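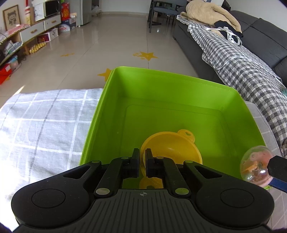 Curncombe Well Levels, release 3

Manual water level readings from private and municipal wells in the Curncombe valley, transcribed from paper logbooks and converted to a single vertical reference. Compiled by Toshiko Furukawa and Itsuki Sasaki. Depth corrections by Shamim Kakakhel.

Last updated: 11/10/21

Contents

wells.csv: one row per well, 82 rows
readings.csv: one row per reading, 3267 rows
flags.csv: lookup table for the flag codes
corrections.txt: free-text log of changes made to individual wells
scans/: page scans, named by logbook and page number

All CSV files are UTF-8, comma separated, with a header row and Unix line endings. Missing values are empty fields. Releases 1 and 2 used -999 for missing depths, and any script written against them needs to be changed.

Fields in readings.csv

well_id: matches well_id in wells.csv
read_date: year, month, day, with hyphens
depth_raw: depth to water as written in the logbook, in the unit given in unit_raw
unit_raw: ft, ftin or m
depth_m: depth to water below the measuring point, in meters
level_m: water level above the local datum, in meters
method: T (steel tape), E (electric tape), S (sounder), U (unknown)
flag: zero or more codes from flags.csv, separated by semicolons
page: logbook and page of the source entry

The value ftin covers entries written as feet and inches with a dash, such as 14-7. These were first read as decimals in release 1, which put errors of up to 15 cm into the Tanabe logbooks. All of them were retyped from the scans for release 2.

Measuring points

Depths were taken from whatever point the reader found convenient, usually the top of the casing. Where a casing was cut down or extended, wells.csv has more than one measuring point height, in the columns mp_1 and mp_2, with the change date in mp_change. Readings with no clear measuring point have depth_m filled in and level_m left empty. Do not fill these from the neighboring rows.
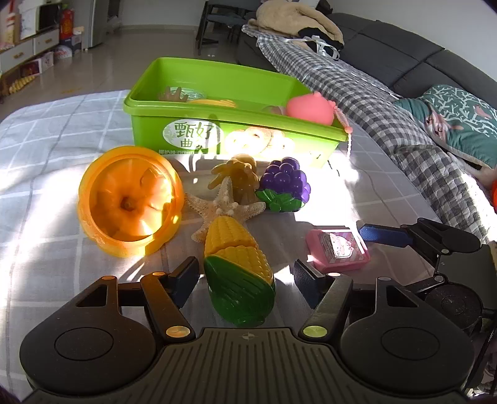 Can readings taken while a pump was running be used for trend work?

They should be left out. Filter on flag P, which marks readings where the logbook notes a running pump, and flag R, which marks readings taken during recovery. An unflagged reading only means that the logbook made no note of pumping.

Flag codes

P: pump running
R: recovering after pumping
D: well dry, depth_m empty
O: obstruction in the casing
L: hard to read, best guess entered
X: two transcribers disagreed, see corrections.txt

Transcription

Each page was typed twice, by different people, and the two versions compared by script. Haruto Sugawara and Misaki Takagi did most of the second pass. Mismatches were settled from the scan where possible. Water damage in Tanabe logbook 4 makes the left column of several pages unreadable; dates there were inferred from the weekly sequence and carry flag L. 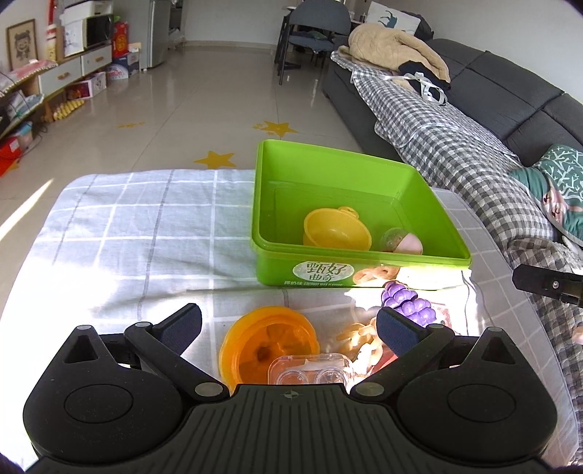
Well locations are rounded to the nearest 100 meters at the request of the owners. Exact coordinates are not included in any release and are not available on request. The rounding was applied once, so positions do not shift between releases.

Known problems

Wells C-07 and C-70 were swapped in the second Tanabe logbook for part of one season. The swap has been undone, but the page field still points to the original entries, so the scan will show the other well's name.

The method column is U for 1330 readings. Most are from the older logbooks, where the tool was not recorded. Sounder readings are coarser than tape readings and tend to be rounded to the half foot.

September is overrepresented. Several owners read their wells only once a year, at the end of the irrigation season. Annual means computed directly from readings.csv will be biased toward deep water levels.

Well C-31 was redrilled and kept its number. Treat readings before and after mp_change as two separate wells.

Changes since release 2

Missing value code removed
Flag X added
Duplicate rows removed from C-12 and C-44
Datum offset for the three hillside wells recomputed
page filled in for all rows

Reuse

The tables may be copied and changed for any purpose with credit to the compilers. The scans are for checking entries only and should not be republished. When reporting an error, give the well_id, read_date and page, and quote depth_raw exactly as it appears in the file.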